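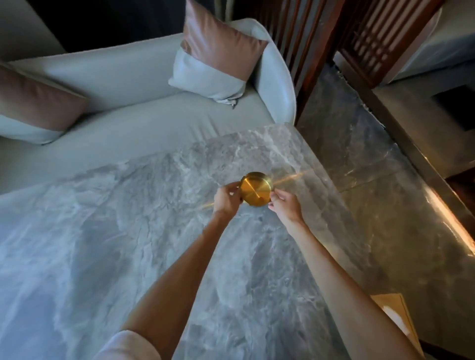 **What do you put on a marble coffee table so it looks good and still works as a table?**

A small metal piece, a tissue box and one card on a stand will do it, as long as you leave most of the stone bare and you're willing to lift everything up once a week and wipe underneath.

That's the short version of what I've been telling people since January, and it's the reason I'm writing this release myself. I'm Purificación Pastor, I run Plovell, and on Thursday we open the doors on our new lounge collection, which we've named Nevier. You're all invited, whether you write about homes for a living or you just like poking around other people's living rooms (I certainly do!).

## What Nevier is

Nevier is a collection of 17 small things for the table in front of the sofa. Trays, lids, coasters, tissue boxes, card stands, a couple of little glass pieces. We don't sell sofas and we don't sell tables, and I get asked about that so often that I'm putting it near the top. If you fall in love with the table at the showroom, I can't sell it to you. Sorry! People have tried.

I started on this collection after years of helping customers with their lounges and noticing that we always ran into the same trouble. They'd bought a lovely big table, gray or white or nearly black, and then it filled up. Remotes, chargers, the mail, a cup from yesterday. Or they went the other way and kept it so clear that guests were scared to put a glass on it. I wanted a handful of pieces that would make a big stone top feel lived on, and I wanted all of them to be things you'd pick up and use.

So everything in Nevier has to pass what we call the sofa test in the office. You sit down, you lean forward, and you should be able to reach it, pick it up and put it back without getting to your feet. We made 254 samples over the course of the project, and a fair number of those failed that test in the first minute. One of the early trays was so heavy that I used it as a doorstop all winter. It's still there, and it's a very good doorstop.

## Gold tones on gray stone

Round pieces in a warm gold color are the heart of the collection. I went back and forth on this for a long time, because I grew up with a lot of shiny yellow metal in the house and polishing it was my Saturday job. But gray marble can look chilly in the evening, and one warm round thing in the middle of it changes the whole mood. You get a bit of glow on the stone when the lamps are on, too, which I hadn't planned for and now can't stop looking at.

My advice is to go with one. Two can work on a really long table. Three starts to look like a shop, and I say that as a person who owns a shop. And please do pick it up when you visit, turn it over, feel the edge. Everything out on Thursday is there to be handled.

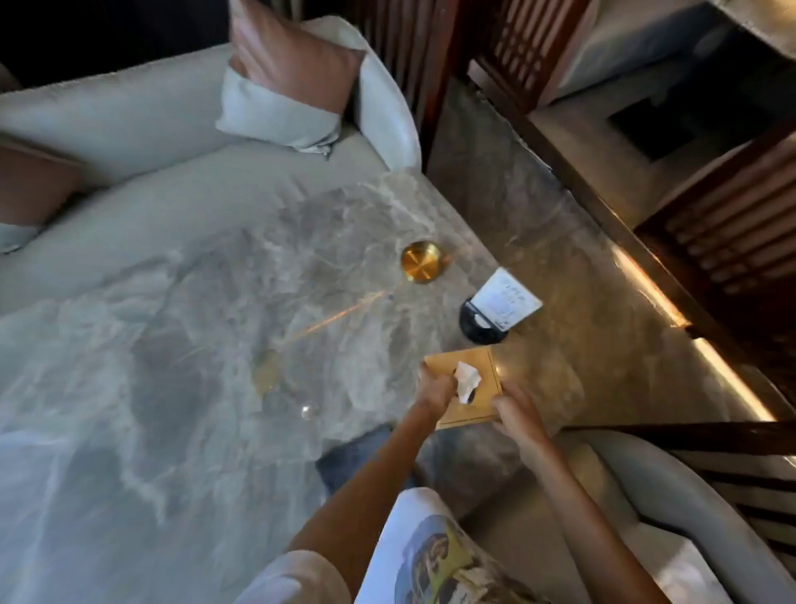

Then there's the tissue box question, which I have opinions about! A cardboard box of tissues on a nice table bothers me every time, and hiding it in a drawer means it's never there when somebody needs it. A square cover in a tan or honey shade sits happily next to gray, and it keeps its place on the table all year. When you're trying out covers, ours or anyone else's, pull a tissue with one hand and see whether the box comes along for the ride. If you need your other hand to keep it steady, that may be fine for you, but it's worth knowing before you pay for it. We'll have several on the tables so you can compare, and I'd love to hear which one you like.

The card stands were the last to join. They were meant for cafés, and then half my family started using them at home for the Wi-Fi password, the dinner menu, a birthday card they didn't want to throw out. They stayed in.

## Looking after the stone

I've been asked to include some care notes, so I'll keep them to what I do at home:

- Wipe spills right away, especially wine, lemon and coffee.
- Use a soft cloth with warm water and a drop of mild dish soap, then dry the surface.
- Skip vinegar and anything gritty.
- Lift metal pieces when you move them. Dragging them is how tables get scratched.
- Check under the tissue box now and then. You'd be surprised at the crumbs.

## Coming to see it

The Nevier opening is at the Plovell showroom on Clircombe Street, Thursday from 3 in the afternoon until 8 in the evening. Come when it suits you. I'll give a short talk at 5 on setting up a coffee table from scratch, and after that there'll be snacks from Valcárcel, the bakery across the road, whose almond cookies are reason enough to make the trip.

Thirteen of the pieces will be ready to take home that day. The rest can be ordered at the desk, and we'll call you when they come in. There's a step at the front entrance, so if that's a problem, use the side door by the parking lot and ring the bell.

Writers and editors who'd like a quieter look can come by from noon. Just ask for me at the desk. Samples can be borrowed for shoots, one week at a time, and I'd like them back this time, please.

**Press contact:** Purificación Pastor, Plovell, Clircombe Street showroom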